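About Us

Hi, I'm Fernanda Mota, and I run Frade, a small sewing school on the second floor of the old Hovby building. If you've landed on this page you probably want to know who we are, what we teach and whether you need to bring your own machine. (You don't!) I'll get to all of it, but I ramble, so get yourself a coffee first.

I started Frade because I couldn't hem a pair of pants. I was thirty-four, I had a job with a dress code, and I was paying a tailor more than the pants had cost me. My neighbor Graciela Rivadeneira had worked in alterations most of her life, and she finally got sick of hearing me complain. She sat me down at her kitchen table with an old Janska machine that weighed as much as a dog and made me sew straight lines on scrap cotton until I could do it without swearing. It took a while. Then she showed me a blind hem, and I was gone - I sewed every evening that winter and most of the next one too.

A few friends wanted to learn after that, then friends of theirs, and Graciela's kitchen got very crowded. We rented our first room with six machines, all secondhand, two of which only ran in reverse if you held the lever down with your thumb. We still have one of those. People fight over it for some reason.

What we teach

The class most people start with is First Seams. It runs six weeks, one evening a week, and you go home with a tote bag, a pillow cover and a pair of pajama pants with a real drawstring. You don't need to know anything when you walk in. Half the first evening goes to threading the machine and winding a bobbin, and if yours turns into a bird's nest underneath, welcome to the club.

After that it's up to you. Ohemaa Agyeman teaches the fitting classes, where you make a plain cotton test version of a shirt or skirt and pin it until it sits right on your own body. She's very patient and very exact, and she will make you rip out a sleeve. You'll thank her later. Nana Essien has the mending table, which is my favorite night of the week to hang around - darning, patching, replacing zippers, saving the jeans you swore were done for. Bring the thing you've been hiding in the back of the closet.

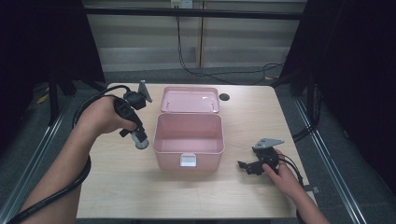

By Fernanda Mota | Updated Oct 13, 2026

The question I get more than any other is what to buy before you start, and my answer is always the same: hardly anything! Fabric scissors you never use on paper, a seam ripper, a tape measure, some pins with heads big enough to find in a carpet. Please don't go out and get the giant kit with forty presser feet in it. I bought that kit. I've used three of the feet. We keep thread in all the usual colors at the studio and you're welcome to it for class projects, though if you want something special (metallic, that lovely thick topstitching thread) you'll need to bring your own.

Fabric is another story, and I'm the wrong person to ask about restraint. For First Seams we give you a list with yardage on it. Prewash everything, and dry it the way you plan to dry it once it's made. I once made a linen dress for my cousin without washing the cloth first, and after one trip through the laundry it fit her daughter.

Who we are

There are a few of us now. Graciela still comes in, mostly to look over shoulders and say "hmm" in a way that sends you straight back to your pattern piece. Margarida Figueiredo answers the phone, keeps the schedule straight and knows how to talk the sergers into behaving. She also started our pattern library, which has grown to 477 patterns, all of them traced, labeled and filed by size. Students can borrow them for two weeks. Please bring back the instruction sheet too, she does check.

The rest of the money side is simple. Class fees pay the rent and the teachers. Last year we also raised $3,191 at our fall sale of student-made aprons and bags, and all of it went to free spots for people who couldn't cover a class. If that's you, just write to us. There's no form and we won't ask for proof of anything.

Our machines get serviced by Clostex, the repair shop downstairs, and they'll look at yours as well if you tell them you're in one of our classes. It's handy having them so close. I've carried a machine down those stairs in the middle of a lesson more than once.

Coming to see us

The door is the green one next to the shoe repair, and the bell sticks, so give it a good push. There's an elevator at the back of the building if stairs are a problem - call Margarida when you get here and she'll come let you in. Street parking is easier after the offices close.

New First Seams classes open every other month, and the next one starts at the end of October. If it's full, ask to go on the waiting list, as somebody nearly always has to switch. You're also very welcome to drop by on a mending night and see what we're like before you sign up for anything. Bring a sock with a hole in it and Nana will find you a chair.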